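3. Materials and procedure

3.1 The work surface and the bin

The study considers the liner change as a household task with a beginning and an end, and we wanted to observe it at standing height. For this reason the bin was put on a table, where small adjustments of the bag can be followed more easily than on the kitchen floor. Fourteen households in the Fodness district agreed to take part, and the visits were finished by June 2022. The bin used in all sessions was a round one with a thick rim, and the liners were thin and translucent. Figure 1 shows the table, the liner and the bin at different moments. 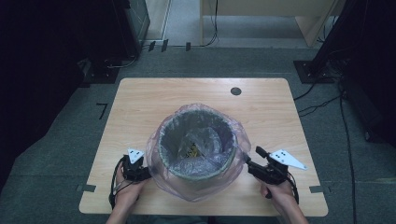

Reading time: 14 min

The liner in Figure 1a hangs over the rim in loose folds and spreads on the tabletop around the base. In our coding scheme we call this state "overhang". Participants differed very much in how they treated it. A few of them tucked the overhang under the rim with care, while others left it as it fell and considered the task finished. When there was a small piece of rubbish at the bottom of the bag, as in Figure 1a, we coded the bin as "in use" and not as "fresh".

3.2 Clearing and wiping

Before every session the participant was asked to clear the table in the same way as at home. The instruction was kept short on purpose, following the household protocol of Mohmand and Nutsugah, which was developed in the earlier Trelari survey. No cleaning product was prescribed. Most participants took a damp cloth, and two asked for paper towel.

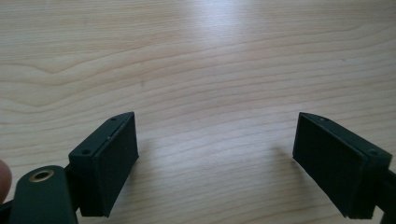

How long should a kitchen bin liner stay in use before it is changed?
For a household with food scraps, two or three days is a sensible limit in warm weather, and a full or smelly bag should go out sooner.

This limit was printed on the card that each household received at the first visit. We did not check whether it was followed, as the diary part of the study (Section 5) treats frequency separately.

3.3 Filled bags

The third state in our scheme is the filled bag, lifted out of the bin or waiting beside it. Thin film shows the colour of what is inside. In Figure 1c the greenish contents can be seen through the purple plastic, which suggests vegetable matter. We recorded contents only by colour and never opened a bag - this was a condition of our ethics approval.

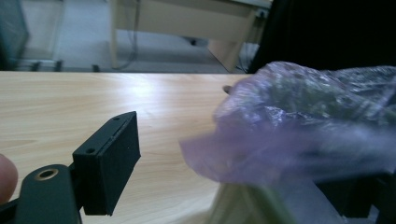

3.4 Inspection of the tabletop

After the session the first author looked over the tabletop under the room light and noted any mark or residue on a paper sheet. Glare was a difficulty here, because a fine dark scratch and a dried drop can look nearly the same when light falls on the wood from one side. The observer therefore moved to a second position and looked again.

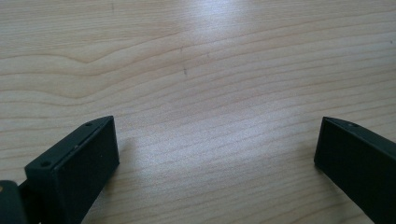

Marks that could be felt with a fingernail were noted as damage and left out of the residue score. Marks that could not be felt were wiped one time with a dry cloth, and what remained was also taken as a property of the wood. The sheets were compared by both authors in November, and disagreements were settled by discussion. The results of the residue score are given in Section 4.2, together with the overhang codes.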